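Print this page | E-mail this page
Filed under: Talks and Slides > Robot Learning > Data Collection

Opening a Microwave 900 Times: Collecting Examples by Hand
Speaker notes, Rhona Kerr
5 June 2024

Slide 1. Title
Say who I am and that I run collection at Grundwood. I don't train the models. I make the data that other people train on, so most of this talk is about tables, doors, batteries and people's arms.
Ask how many in the room have collected demonstrations themselves. If it's most of them, go fast through slide 3.

Slide 2. The work
Microwave with the door open, wrist view first, head view second. Leave both up while I talk. 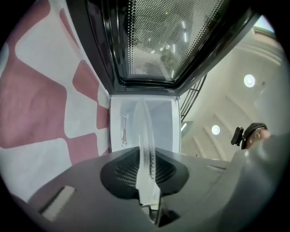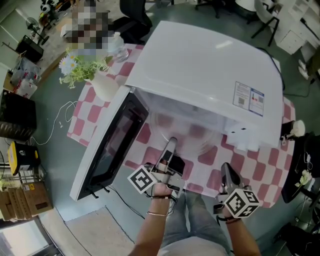

Slide 3. What one example is
One example is one person doing one task once with the hand-held grippers. It starts with both hands back from the appliance and ends with both hands back again. In between, the door gets opened, something goes in or comes out, the door gets closed.
We keep the video from each gripper, the head video, the finger opening over time, and where each gripper was in space. Position for this set comes from the printed markers. Go back one slide and point: in the second picture there is a flat marker on the left gripper, turned like a diamond, and a cube of them at the right wrist. The cube is there so that when the wrist turns, some face is still toward the head camera.
The robot is not in the room when we collect. Say this early. Last time I gave this talk I got the question twice.

Slide 4. Why by hand
We used to drive the arms remotely. A good operator on our old setup got through a door task in 7 minutes, counting the reset. With the grippers the same task takes less time than it takes to explain it. People also do it the way they would do it at home, with small corrections, and we want the corrections.
The cost is that a person can do things the arm can't. They lean. They step sideways. They reach at an angle the robot's elbow won't allow. We check every example against the arm's reach before it goes into the set and throw out what doesn't pass.

Slide 5. The Clollora set
Target was 900 accepted examples of microwave tasks. We recorded more than that and accepted 800 on the first pass. The rest had to be made up in December, with a different crew on the grippers, and I'll come back to why that was a problem.
Three tasks in the set:
- open the door and leave it open
- open, place a dish on the turntable, close
- open, take the dish out, close
The first one sounds too easy to bother with. Half our early failures on the arm were there. It would get the door moving and then let go too soon, and the door would stop partway and sit in front of the next move.

Slide 6. What the wrist camera sees
Go back to slide 2 again, first picture. The finger is clear plastic and runs up the middle of the view. The cavity is behind it, and you can tell it's a cavity through the finger. With an opaque finger we lost the contact point in most of the door frames. With a clear one we lose less, but lights show up in the plastic and the model has to put up with that.
Look at the door. The mesh is full of reflections from the ceiling lights. Early on I wanted to turn the lights down. Okafor (the perception lead) said to leave them, and that was right. Kitchens have ceiling lights. The sets we shot under softer light did worse in every room we tried afterward.
The lens is very wide. Things near the rim bend. We don't straighten the images before training. People always ask why, so: straightening throws away the edges, and the edges have the table and the door hinge side in them, and those are what tells the model how far around the door has come.

Slide 7. What the head camera sees
Second picture. Both grippers, the whole table, the door swung out to the left. The head view is poor for contact and good for everything else. I use it to work out what went wrong in an example. I will often watch the head video at double speed and only open the wrist video if the hands stop.
Mention privacy here. Bystanders get pixelated before the files leave the collection machine. There's one near the back of this view, a block of squares beyond the vase. The software misses people who are half in view, so someone still looks at each session before release. We budget time for it.

Slide 8. Clutter
We were asked to clear the rooms. We don't, apart from anything a person could trip on. A checkered cloth, a vase of flowers, a glass jar, chairs behind the table: all of that goes into the head view and some of it goes into the wrist view. The model needs to find the microwave when there are other things to look at.
What we do control is how often it changes. Our rule is to move the appliance or swap the cloth every 11 examples. Before the rule, the collectors would settle into one layout for a whole morning, and then we'd have a morning of data that taught the model one table.
A checkered pattern is a decent test of the marker detector too. Square things on a cloth can look like a corner of a marker. We had a few false hits. We fixed it by requiring the full code to read and not only the outline.

Slide 9. Mistakes
Go through these without rushing. People take photos of this slide.
1. Starting the recording with the fingers already closed. The model learns that closed is normal and never opens wide enough.
2. Wiping the reset into the example. If you shove the door shut with your elbow between takes and the recording is still on, you've recorded an elbow.
3. Holding the gripper so that your own forearm covers the marker. It feels comfortable, so everyone drifts into it after an hour. We put the check on the screen: the light goes amber if no marker has been seen for a short while.
4. Being too smooth. Our best collector had such clean motion that the model had no idea what to do when it missed the door edge. We now ask for a share of examples with a deliberate miss and a recovery. Those are tagged.
5. Letting cables hang near the door. Either they get caught or the model decides that a cable means "door."

Slide 10. The December batch
This is the part I'd like to have back. The make-up examples were recorded by the new crew after one short training session. They pulled the door from lower down and stood farther to the right. Nothing wrong with either. But the model now had two habits in it, unevenly mixed, and on the arm it would sometimes start with one and finish with the other.
We didn't delete the batch. We collected more in both styles until the mix was closer to even, and the switching mostly went away. If I were doing it over I would have both crews on the task from the start.

Slide 11. Tools
Molten is our review program. It lines up the two wrist videos and the head video on one timeline and lets a reviewer accept, reject or trim with single keys. It's not pretty. It crashes if you open a session from a network drive, so copy the session first.
Reject reasons are a fixed list. Free text was a mess, with the same fault written a dozen ways. If a reviewer needs a reason that isn't on the list, they mail me and I add it.

Slide 12. What I'd tell a new group
Build the review step before you collect anything you plan to keep.
Have the person who trains the model spend a morning with the grippers on. Ours changed the example format the same afternoon.
Plan for sore wrists. Short shifts, swap hands on the lighter tasks, straps loose enough to get a finger under.
Write down which lens and which finger type was on which gripper, every session, on paper if you have to. I have one drawer of early sessions we can't use for lack of that one line.

Slide 13. Questions
Backup slides: marker cube drawing, reach check, reject list.
If asked about dishwashers: we've started, the rack is the hard part, no results to show yet.
If asked about sharing the Clollora set: the release is waiting on the privacy pass. Leave the sign-up address on screen.

Print this page | E-mail this page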